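Cubos numerados viram jogo de memória na mostra Trotance

VORHOLM – Um cubo azul de cantos arredondados, pequeno o bastante para caber na mão de uma criança, é a peça mais disputada da mostra Trotance, aberta em março no pavilhão Braltavberg. E dá para entender a disputa! A coleção tem 33 cubos, cada um com seu número gravado numa das faces, e quem chega cedo logo quer saber qual deles está na mesa azul.

O jogo é simples e prende a gente. O cubo vai para um ponto da mesa, o público observa, vira de costas, e depois tenta dizer onde ele estava e para que lado o número apontava. Parece fácil nas primeiras rodadas. Na quarta ou quinta, já tem família inteira discutindo se o zero estava em cima ou embaixo (e ninguém quer ceder).

Entre as peças da mostra está o cubo 03, de um azul vivo.

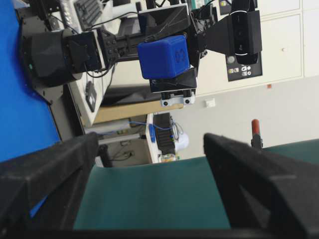
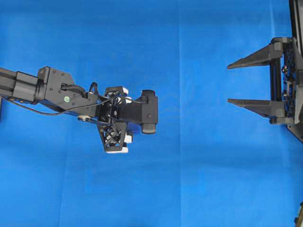
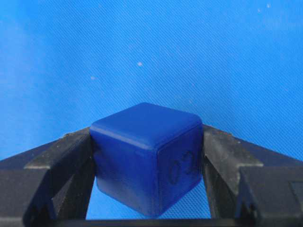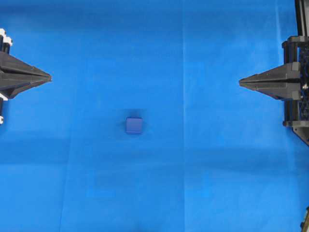

A ideia nasceu na oficina Pongsiri, que há anos faz brinquedos de encaixe e resolveu experimentar uma forma sem encaixe nenhum. Foram 107 tentativas até chegar ao arredondado certo dos cantos, aquele que deixa o cubo firme na mesa e gostoso de segurar. As versões descartadas também estão expostas, numa prateleira perto da entrada, e vale parar ali com calma: há cubos pontudos demais, cubos tortos e um simpático fracasso que quase virou bola.

Na primeira tarde passaram pelo pavilhão 149 visitantes, e várias turmas de escola já reservaram horário. Cada rodada dura 10 minutos e recebe grupos pequenos, com bancos para quem prefere só assistir e dar palpite. Os palpites, aliás, são metade da diversão.

A mostra fica aberta durante todo o mês, das 9h às 17h, com entrada gratuita. As turmas devem agendar na recepção do pavilhão. Para abril, a oficina prepara uma segunda série, com números maiores e cubos em duas cores.

Contato: redação | © Folha de Vorholm. Todos os direitos reservados. | Voltar ao topo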